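2018-02-19

Budget day, or at least the day I finally sat down with the spreadsheet and a bagel and tried to work out what we're asking for before June. Corinne wants one page. I've got four already, so this is me thinking out loud before I start cutting.

The big one is the second gripper. Two quotes in so far, one from Betix and one from Pondell. Pondell is cheaper on the sticker but then they charge separately for the coupling plate, the cable set and the spare pads, and by the time I'd added all that up the two were close enough that I'd go with whoever ships first. Betix says 18 working days. Pondell says "to be confirmed," and I've been burned by that one before!

Tamsin thinks we should skip the second gripper altogether and put the money into spares for the one we've got. I went back and forth on this all morning. Her argument is that a second unit just means two things that can be down at once, and she's got a point (the finger pivots are what we keep ordering, every single time). My argument is that we lose whole afternoons swapping fingers between the small-parts job and the box job, and a second gripper set up and left alone would give us that time back. We might both be right, which doesn't help with the one page.

Small stuff, so I don't lose it again:

- Finger pivot kit from Etim, $287. Want one on the shelf no matter what else happens.
- Countersunk screws for the mounting plate. Cheap, buy a bag, stop borrowing from Govmont's drawer down the hall.
- Cable clips and sleeve. Tamsin has a part number somewhere, ask her.
- Threadlocker, the medium one. We're nearly out.

I'd like to keep $300 loose for shipping and whatever I've forgotten, because I always forget something. Last year it was the adapter.
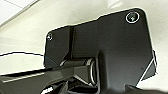
Which brings me back to the plate. If we go with Pondell we need to know whether their hole pattern matches what we've got, and the drawing they sent doesn't have the dimensions on it. I've asked for a proper one. If it doesn't match, that's a machined adapter on top of everything else, and then Betix wins easily.

To do: chase Pondell for the drawing, get Tamsin's spares list in writing, and ask Corinne if spares can come out of the maintenance line instead of ours. If she says yes I can probably have the gripper and the pivot kit both, and I'll stop complaining until June.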